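Bringing Home a Second Dog When the First One Is Old

Nneka Ekwueme had one dog for a long time and did not plan on having two. Ojo, a brown shepherd mix, was 14 last winter. He slept most of the day, took his walks slowly and liked the house quiet. Then a friend of the family moved abroad and needed a home for a young terrier named Grindo.

"I said I would think about it, and by the evening I had said yes," Ekwueme says. "My husband Kayode was less sure. He does the early walk, so he had more to lose."

We talked at her kitchen table in Mornau, with Ojo asleep under it and Grindo behind a baby gate in the hall. It was a little after ten in the morning. Grindo barked twice when I came in and then lay down with a rubber ring.

The first meeting was outdoors, on a path neither dog used much. Kayode Usman held Ojo and Ekwueme held the terrier, and they walked in the same direction on opposite sides of the path. They did not let the dogs greet each other until they had gone all the way to the bridge and back.

"Ojo sniffed him for maybe three seconds and then wanted to go home," she says. "I was relieved. I had pictured growling."

The growling came later, indoors. On the second night Grindo walked up to Ojo's bed while he was asleep in it. Ojo snapped at the air. There was no contact, but the puppy yelped and ran behind the couch, and Ekwueme did not sleep well after that.

"I lay there thinking I had ruined the end of an old dog's life," she says. "That was how it felt at two in the morning. He had never snapped at anyone."

She called Märta Berge, a trainer who had helped her with Ojo when he was young and pulled on the leash. Berge came to the house the same week and spent most of the visit watching. She asked where each dog ate, where each one slept and how Ojo got from one room to another. Then she moved the beds.

Ojo's bed went from the living room corner to the end of the hall, where he could see anyone coming. Before, he had been lying with his back to the door. His hearing is poor on the left side, and he had not known the puppy was there until it was standing over him.

"It was such a small thing," Ekwueme says. "I had never thought about which way he was facing."

Berge, whom I reached by phone, said she sees the same setup in a lot of homes with an older dog. People put the bed in the coziest spot, and the coziest spot is often a corner with one way out. "An old dog that can't get up fast wants to know what's coming," she said. "Give him a view and a way to leave. Then give the young one somewhere else to be."

Somewhere else, in this house, meant the baby gate. Grindo spent a good part of his first month on one side of it. The two dogs could see and smell each other, and twice a day the gate was opened for time together. At the start that was 16 minutes, a number Usman admits he got from the oven timer, which had been set for a tray of rolls.

"It rang, we separated them, it had gone fine," he says. "So we kept it there for a while." Later they moved up to an hour, and then they stopped timing it.

Food was easier than they had feared. The dogs eat in separate rooms with the door shut, and the bowls are picked up afterward. Ojo takes his time. Grindo is done before his bowl has stopped moving. There was one bad moment over a chew that had rolled under the radiator, and since then chews are handed out only when the gate is closed.

Walks were harder. Ojo does one short loop in the morning and another before dinner, and a young terrier needs a lot more than that. For the first weeks Usman walked both dogs together and came home with one worn out and the other climbing the furniture. Now Ojo goes first, alone, at his own speed, and Grindo gets a longer outing afterward, often up to the old reservoir at Divumar.

"It's two walks in place of one, every morning, before work," Usman says. "I won't pretend I enjoy it in January. But Ojo gets to smell every post without being dragged along, and I think he noticed that he had me to himself again."

The costs went up too. Food came to more than they had expected, and there was a deposit of 60 dollars for a puppy class that Grindo attended four times before he caught a cough and had to stay home. Ekwueme has not gone back to the class yet. She says she might in the spring.

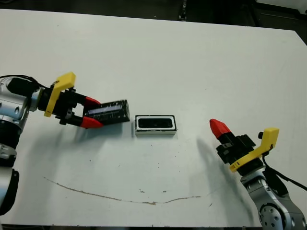
Tanko Ezeani thinks the class matters less than people believe. He took in a second dog himself, two years ago, and he told Ekwueme early on to spend the money on a good gate and to leave the old dog's routine alone. In his house it was the older dog's habits that kept things calm, and the younger one simply copied them: when to nap, where to wait for the leash, what to ignore at the window.

Ekwueme has seen some of that. Grindo used to bark at the mail slot every day. Ojo never has. One morning the mail came and the terrier looked over at Ojo first, saw him lying there and stayed quiet. He barked again the next day, she adds, but less.

Not everything has settled. Ojo still gets up and leaves when the puppy plays too hard, and Ekwueme has learned to count that as a good sign. He has started coming into the kitchen in the evening, which he had stopped doing before Grindo arrived. She does not want to say the puppy made him younger. His back legs are stiff and the vet has him on a tablet for it.

"People want me to tell them he's like a new dog," she says. "He isn't. He's an old dog who has somebody to be annoyed by. Some days I think he likes it and some days I think he'd like a week off."

I asked what she would do differently. She would move the beds before the new dog came in, she said, and she would have the gate up on the first day – they bought theirs on the third. She would also skip the shared water bowl. Grindo puts his feet in it, and Ojo would stand beside it and wait for someone to change the water. There are two bowls now, and the one in the hall is Ojo's.

Before I left, she opened the gate. Grindo trotted through, went around the table and lay down with his chin near Ojo's back feet. Ojo lifted his head, looked at him and put it down again. Usman was already in the doorway with the short leash, asking which of them had been out last.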